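Workshop notebook, Zitthorpe packing room
March, started 7:40, finished after lunch

Third week with the two-arm cell on the soft toy line. I write this mainly for Hinata, who takes over the notebook when I go to Fesville, and for anybody on the late shift who wants to know why the table looks different again.

Tray position. Yesterday the left tray was moving a little when the gripper pushed down into it. I put new tape under both trays and marked the corners with pencil on the brown cover. Please do not replace the cover without copying the marks first. Emiko changed it last week with good intentions and we lost one morning.

Long toys are still the worst. A round toy goes in the tray and stays there. The goose has a neck, and the neck goes where it wants. Adom tried folding the neck before the grip, which is how he does it by hand, but I don't have a good way to teach a fold. For now the rule is: if the neck hangs over the side, leave it and let the arm take the body. The person at the bagging station straightens it. I know this is moving the problem to the next person. I wrote it on the board so that it is at least an open problem.

Grip force. I lowered it by 10 percent for the long fur toys, after Efua showed me marks in the fur on two of them. She brushes them out with the small brush but says it takes longer than packing the toy herself would take. Lower force means more drops. I will look at the drops again before I touch the number.

Talk with the packers, 10:15, tea room. Efua, Adom, Emiko, me. Yuzuki came for the second half. I try to write what was said and not what I would like to have heard.

Efua has packed by hand at Zitthorpe for 17 years. Her wrists are better since she stopped doing the full day at the trays, and she said this first, before anything else. Then she said the job is now mostly waiting and watching, and that watching makes her more tired than packing did. She can't talk to the person next to her as before, as the next person is on the other side of the cell. I had not thought about this when we drew the layout. In the drawing it was only a distance.

Adom likes the teaching part and wants more of it. He asked if the hours he spends teaching count as operator hours or packer hours, and the pay is not the same. I could not answer. Yuzuki wrote it down and will ask Wada, who did the job grades for us. Adom also asked who is responsible when a bad piece leaves the cell: him or the machine. I said me, for now, and he laughed, but I meant it.

Emiko is worried about the target. By hand the room was doing 1,000 pieces on a good day with everybody present. Fondetti, who order most of the toys, have heard "robots" and now they ask for more. The cell is slower than Emiko alone. It doesn't stop for lunch, that is the difference, but somebody must be near it, so in practice one of us eats at 2 o'clock. I agreed this is not fair and we start a rota. Emiko will make the first one, she knows who has children to collect.

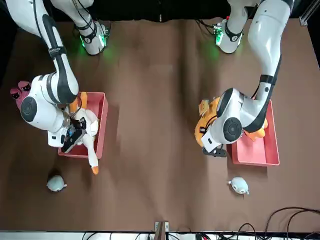

Back to the small blue-gray ones. They are light and they roll, so it matters how they are lying when the arm comes for them. On its side is fine. On its back, the fingers close on the tail and the toy turns in the grip. Adom suggested a shallow dish for them in place of the flat table. Cheap to try, I will cut one from the foam sheet that is left over from the shipping boxes.

Cables: they need a proper channel along the front edge. I have asked for this before. Efua reaches over that edge all day and I don't like it.

Break between runs. We tried 60 minutes of running and then a change of the person who watches. Efua says it is too long at the end of the day but good in the morning. So: the same in the morning, half of it after 3 o'clock. To be checked with Hinata, who must find the people.

To do
Foam dish for the small toys (me)
Cable channel, ask again, in writing this time (me)
Pay question to Wada (Yuzuki)
Lunch rota (Emiko)
Try turning the bagging station so that two people can face each other (Adom and me, after the shift, if the air hose is long enough)

I measured the air hose after lunch. It is too short by one arm's length — I have ordered a longer one.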